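Keeping a pair of hand grippers happy

I look after two hand-held grippers at our little shop in Stimville, the kind you hold one in each hand with a cable trailing off the bottom, and after a winter of fixing the same faults over and over I've finally written down what I do. It's mostly kitchen-drawer stuff. You won't need anything fancy!

Start with the fingers. They pick up grime faster than you'd think, especially if you've been handling anything with tape on it. I wipe mine with a cotton cloth and a bit of isopropyl, then let them air for a few minutes while I make a cuppa. Don't use kitchen spray. Daniyal Rizvi did that on our old pair and the tips went slick as a wet plate -- he was very apologetic, and we were dropping things for a week.

Next, open and close each one slowly, right through its travel, with nothing in between the fingers. You're feeling for a gritty spot. If there is one, back the pivot screw off a quarter turn, blow the fluff out with a hand bulb and nip it up again. Nip, not crank. A gripper that's too tight will wear your thumbs out well before lunch, and you'll blame the gripper when it was your own screwdriver.

Cables are where most of my repairs come from. Leave a loop at the wrist end big enough that you can reach right across the table and still have slack. I used to tape mine neat and straight because it looked tidy, and I killed two plugs that way. Now I let them hang down toward me and check them for kinks before I start. 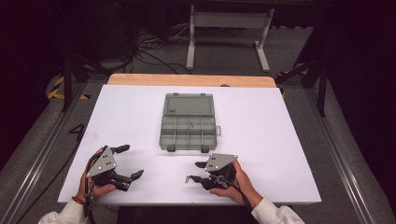

For a proper test after any repair, I like small fiddly parts and a divided box, the sort you'd keep beads or fishing sinkers in. Big blocks will forgive a sloppy finger. Little things won't. Pick a part up, put it in one compartment, take it out again, swap hands, and keep going until you've done 100 without a fumble. If you fumble at 8, stop and look at the finger alignment before you do any more, or you're only practising your swearing.

A plain, pale work surface helps a lot, by the way. I can find a dropped part on white in a second or two, and on our old dark bench I was forever patting about like I'd lost my glasses.

Some odds and ends that have saved me grief:

Mark left and right on the underside with a paint pen. They wear differently and you don't want to mix them up.

Keep spare screws in a lidded box, sorted by length. An old pill organiser is perfect for this (thanks to Tahira Mirani, who gave me hers).

Check whatever is bolted on top, plates and brackets and so on, once a month. Vibration isn't the trouble so much as people setting the thing down on its head.

Write your cycle count on the wall calendar. My left one got to 2,983 before it needed new finger pads, and the right is still on its first set, so I'm clearly more left-handed than my mum ever let on.

If a finger starts drifting open on its own, try the return spring first. It's a cheap part and a ten-minute job with the small pliers. Have a towel down when you take the cover off, because that spring will leave the building if you let it. I found my last one in May, in a boot.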